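Looking After a Pair of Hand-Held Grippers (Kitchen Table Edition)

I get asked a lot how I keep my grippers going, mostly by people who have just unpacked theirs and are already down a screw. So I finally sat down and typed up my list. It's for the two-handed setup, one gripper per hand, wired, each with its own camera. If yours are a different make, the parts will be in other places but the chores are the same.

First chore, and the one I skipped for months: check the fingers before you plug anything in. Squeeze the handle slowly and watch the two fingers come together. They should meet flat. If they meet at the top and leave a sliver of daylight at the bottom, one of them has turned a little on its screw. Back the screw off half a turn, close the gripper on something flat and stiff (I use an old plastic ruler), hold it shut, and snug the screw back down. Snug! I cracked a finger block last July by leaning on the driver like I was putting up a shelf, and then waited ages for the replacement.

Second, the pads. Rubbery surfaces pick up everything in a kitchen. Flour, crumbs, that greasy film that lives on the outside of every oil bottle. I wipe mine with a cloth dampened with warm water and one drop of dish soap, then again with plain water, then let them air dry. I know people who swear by alcohol wipes. I tried those and my pads went shiny and started dropping spoons, so I'm back to dish soap and happy with it.

Third, cables. Oh boy, cables. Leave a loose loop near the handle so your wrist can turn all the way over without pulling on the plug. Then do the windshield-wiper test: swing each arm as far left and right as the job will ever need and see what the cable drags across. If it sweeps a cup off the table, you've learned something cheap. I tape the slack to the back of my sleeve with one strip of cloth tape, and it peels off fine afterward.

Now the table. I like a plain light surface with a few things on it that never slide around, and I set it up the same way every time: tray close to me, mat off to the side, plate on the mat. Then I pick up both grippers and do a slow practice round before I record a thing.
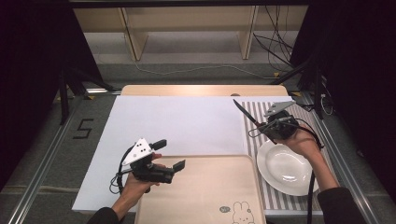

Same table, from the grippers' own cameras:

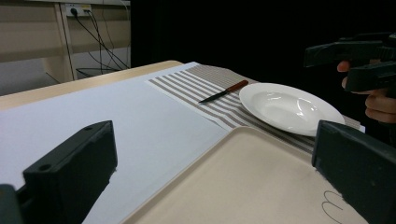
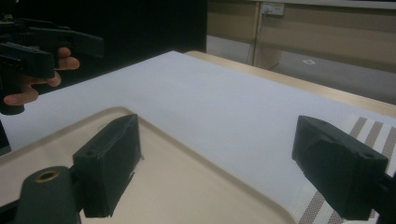
Knives are the best test of whether your fingers are lined up, so they go in my practice round every time. A thin handle shows up sloppy alignment right away. Grab it a little off center and the whole knife swings like a compass needle, and then you're chasing it around the plate. Go in with the fingers straddling the thickest part of the handle, close slowly, and lift an inch. If it tips, set it down and try again closer to the balance point. I keep my other hand (well, my other gripper) well back while I do this. And please use a dull one while you're learning. Mine came from the bottom of a drawer and couldn't hurt a tomato.

Pale dishes are the other troublemaker. A glossy plate under a ceiling light can throw a hot spot right into the camera, and you won't notice until you look at the recording later. Turn the plate or move the lamp. If neither helps, I drop the exposure a notch and leave it there for the whole session — changing it halfway through makes a mess of everything you already shot.

Camera lenses get their own cloth. I'm strict about this one. The pad cloth has soap in it and the lens cloth does not, and they live in separate zip bags with labels on them. Breathe on the lens, one wipe from the center out, done. If the picture is still foggy the smudge may be on the inside of the cover, and then you'll have to take the cover off and be patient with four very tiny screws. Do it over a baking sheet with a rim. You'll thank me when one of them jumps.

Speaking of screws, I write down what I tighten. Shiyu Jin got me started on this. She keeps a little spiral notebook with her grippers and puts down the cycle count and whatever she touched. Mine is messier, but it has already paid off. The right-hand finger screw loosened at 203 squeezes and again at 614, and the left hasn't budged at all. So the right one got a dab of removable threadlocker (the blue kind, never the red) and now I check it once a week. If your screw goes into a threaded insert set in plastic, keep the dab tiny and wipe off what squeezes out. Some plastics really don't like the stuff, so try a bit on a hidden spot first.

The marker plates on top need love too. Those dots or squares only do their job if they're clean and the plate is sitting flat. Dust them with a dry soft brush, a makeup brush is perfect, and don't scrub. I scrubbed once and rubbed part of a dot right off. After any bump or drop, press each corner lightly with a fingertip. If a corner gives, fix it before you do anything else, and run your calibration over again.

A few odds and ends I couldn't fit anywhere:

Hang them up between sessions. Mine sat in a drawer on their fingertips for a while and the pads took a dent.

Label both ends of both cables. Damián Sosa and I lost an entire afternoon to a swapped pair, and every motion came out mirrored.

Wear plain long sleeves, with no dangling cuffs and no bracelets.

Squeaky trigger? A speck of dry lube on the pivot, applied with a toothpick. Spray cans get it on the pads and then you're washing pads again.

If a gripper starts to feel stiff, unplug it and work the handle by hand before you blame the electronics. Nine times out of ten I find a crumb in the slide. The last one was a sesame seed, and I had to get it out with a sewing needle.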